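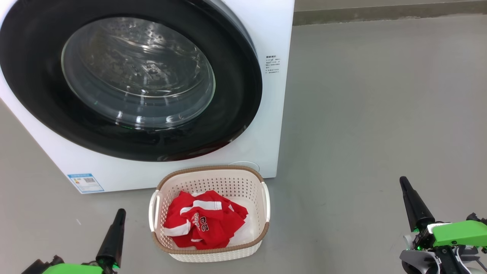
4. The open day

4.1 Setting and procedure

Everything reported up to this point was gathered from people who had been asked to sit down and fill in a form. The open day at Plendcombe was a different matter. It was held on Sep 22, 2019, the doors were open from ten until four, and 600 people came through them, a good many of whom had read the word "laundry" on the poster and wanted to know whether they could bring their own.

The task on show was loading and unloading a front-loading washing machine from a basket on the floor. We chose it over the block-stacking task of our earlier work (Section 3) on the grounds that every visitor over the age of twelve would consider themselves an expert. This proved a sound guess and at times a tiring one. The robot, run on the Gumine controller, worked with two arms and had a camera near the gripper as well as one at the head. The Vonier planner, described in Section 2, chose the order of the moves. An operator stood within reach of the stop button all day and was asked by several children whether he was the robot's dad.

Visitors stood behind a rope at one side of the work area. They could stay as long as they liked. Observers wrote down what was said, as near to word for word as they could manage, and noted which part of the task was under way at the time. We made no attempt to record names or ages. Anyone who asked not to be written down was not, and one gentleman who asked to be written down twice was written down once.

4.2 What people looked at

The head camera view was shown on a large screen and the wrist camera view on a small one beside it. We had expected the large screen to win. It did so only during the quiet stretches. When a gripper went near the drum, people leaned over the rope to see the small screen, and the rope had to be moved back. Figure 4 gives the kind of view they were leaning towards, with the door open, red cloth at the lip of the drum and both fingers pointing at it.

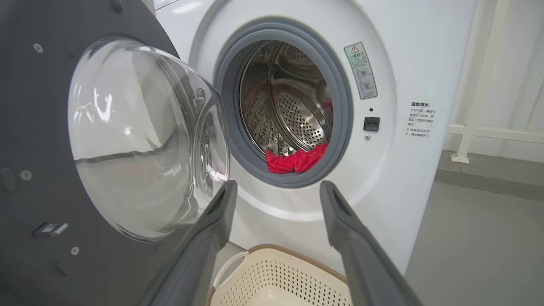
Figure 4. Wrist camera view of the open machine, with the gripper fingers and the basket in the foreground. Photo: Sajib Dewan.

Cloth lying across a rubber seal is a dull sight in a kitchen. On the small screen it drew more remarks than any other part of the task. Most were instructions. "Left a bit" was the commonest, given with great confidence by people facing the machine from the side, for whom left was somewhere else. Others concerned the seal itself, and whether the cloth would be caught in it if the door were shut. This last point is a fair one and our planner has no view on it, a gap we return to in Section 6.

Říha, in an earlier account of a kitchen demonstration, found that visitors talk to a robot when it moves and about it when it stops. Our notes agree with the first half. When ours stopped, visitors talked about their own washing machines, often at length, and in one case with photographs.

4.3 Pauses

The planner paused before each grasp to compare its candidate moves. In the laboratory we had stopped noticing these pauses. In front of a crowd they seemed to last until teatime. Observers marked 3 kinds of response: waiting in silence, offering advice, and leaving. Advice was by far the most frequent during the first pause a visitor saw, and leaving became more so afterwards.

After lunch we added a spoken line, "I am choosing where to hold it", at the start of each pause. People stayed longer. They also began to argue with the choice, having now been told that one was being made. We count this as interest, though the operator, who took the brunt of it, has asked that the line be reworded before the December visit.

4.4 Limits of these notes

The two observers did not always stand in the same place, and the one nearer the biscuits heard more conversation and less of it about robots. Remarks made in passing were easier to catch than long ones. We also cannot say how many visitors came back for a second look, as we kept no record of faces and several families were wearing matching coats.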